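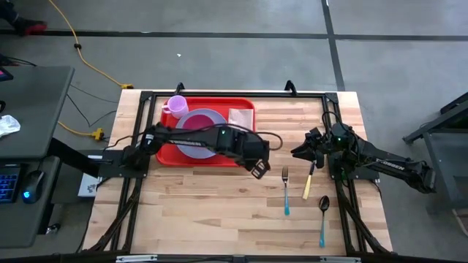 Do participants need previous experience with robots? Prior experience is not required, and complete beginners are encouraged to apply.

The Ferance Laboratory invites adults to take part in a paid study of how people teach two-armed robots to handle tableware. The study is part of the Barka project, which compares two ways of recording demonstrations. In the first, a participant completes the whole task without stopping. In the second, the participant marks the end of each step with a foot pedal - picking up a fork, for example, or placing it on a napkin - before going on to the next.

Earlier work by the group used 629 demonstrations, all recorded by laboratory staff. Policies trained on the step-marked recordings recovered from a missed grasp more often than those trained on continuous ones. The present study asks whether the same result holds when the teachers are members of the public. The target is 3000 demonstrations.

Participants will guide the arms through short tasks with a serving tray, a mug, a plate, a bowl, a napkin and utensils. Utensils may be placed on the napkin in any order, and the choice of arm is left to the participant.

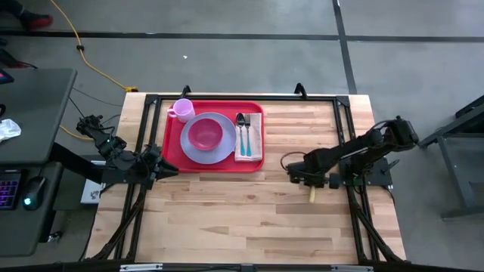 ## Eligibility and conditions

Applicants must:

- be 18 years of age or older
- be able to stand for up to an hour, with breaks
- have normal or corrected vision
- be free to attend 2 sessions in July at the Lendbridge site

Closed shoes are required on the laboratory floor. Participants are paid at the end of each session and may withdraw at any time without loss of payment already earned.

## How to apply

Send a short note stating your availability to Evangelia Psarras, Study Coordinator, Ferance Laboratory, Room 3011, Lendbridge. Please quote "Barka" in your note - applications without it may be delayed.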